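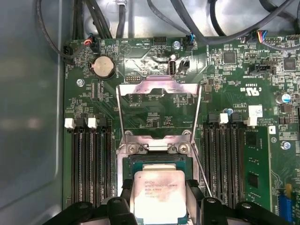

Processor held over the open socket, load plate raised.

Clukix board service cell
Supplied by Fosten, Gerthorpe works

Overview

The Clukix is a single-arm cell for repetitive work on computer boards that are still mounted in their cases. It is sold to refurbishers, server recyclers and repair depots that handle the same few board types in quantity. The cell comprises the arm, a two-finger gripper, a wrist camera, a bench frame with case clamps, a parts tray and the control cabinet.

Standard tasks are processor removal and placement, memory module removal and placement, and coin-cell replacement. Each task is taught once per board type and stored as a job. A job can be copied to another cell of the same build, but the clamp position must be checked again before it is run.

Gripper

The fingers are black plastic with pivoted segments and replaceable tips. They hold a processor by its edges, so the contacts underneath are not touched. Grip force is set per job and is limited in the controller. The standard tips suit processors with a metal heat spreader; bare-die parts need the soft tips, which are ordered separately.

Tip wear shows up first as a small rotation of the part during the lift. The controller logs the angle at pick and again before placement, and stops the job if the two differ by more than the set limit. Tips are changed with the hex key in the lid of the tool box. No recalibration is needed after a tip change, only the touch-off routine on the reference block.

Wrist camera

The camera is fixed behind the gripper and moves with it. It is used to find the socket, read the position of the load plate and check the part in the fingers before it is lowered. Polished load plates and bare case metal reflect strongly, so the lighting level is stored with the job and should be set on a real case, with the bench covers fitted.

The camera does not judge contact damage. Bent socket pins must be found by inspection before the case is loaded. Fosten will not accept a claim for a socket that was not inspected.

Working inside a case

Boards do not have to be taken out of the chassis. The arm approaches from above and the wrist is kept narrow for this reason, but side walls, cable bundles and cross members still limit the approach angle. During teaching, the operator marks these as keep-out areas on the control screen. Loose cables should be tied back, as the cell plans around the marked area and will not notice a cable that has moved since.
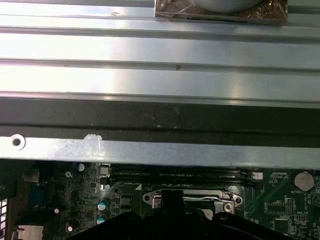
Reviewing the cell for the trade list, Pacheco wrote that the keep-out areas took longer to mark than the rest of the job put together, and that a shop seeing a different chassis every day would get little from it. On long runs of one chassis the same review found the cell steady and easy to leave alone between case changes.

That matches our own advice. We suggest a run of at least 11 cases of one type before a new job is worth teaching. For mixed work, a manual bench is cheaper.

Load plate and lever

The standard job expects the load plate to be open when the case is clamped. Opening and closing by the arm is available as the lever option, which adds a hooked tip and a separate force limit. It covers single-lever sockets only. Double-lever sockets are closed by hand at the prompt, and the cell waits with the arm parked until the operator confirms.

Specification

Arms per cell: 1
Gripper: two-finger, electric, plastic segments
Stored jobs: 1,227 maximum
Bench width: 1,500 mm
Case clamps: 3, sliding, rubber faced
Supply: single phase, earthed
Static control: earthed bench frame and wrist strap point
Air supply: not required

Supplied with the cell

Two sets of standard tips, reference block, parts tray, static mat, tool box, printed manual and a memory stick holding the factory settings. The parts tray has a blank insert, which can be cut for the processor sizes in use.

Options

Soft tips
Lever option (hooked tip and software)
Second parts tray with lid
Tall bench frame for tower cases
On-site teaching, charged by the day

Delivery and installation

Cells leave Gerthorpe on a pallet with the arm locked - do not remove the lock until the frame has been levelled. Installation needs a flat floor and clear access to the front and one side. Operator training is included and is given on the customer's own cases where these are available. Please have one complete case of each type ready, with its cables fitted as they would be in normal work.

Spare tips are kept in stock. Orders received before noon on Monday go out in that week's dispatch.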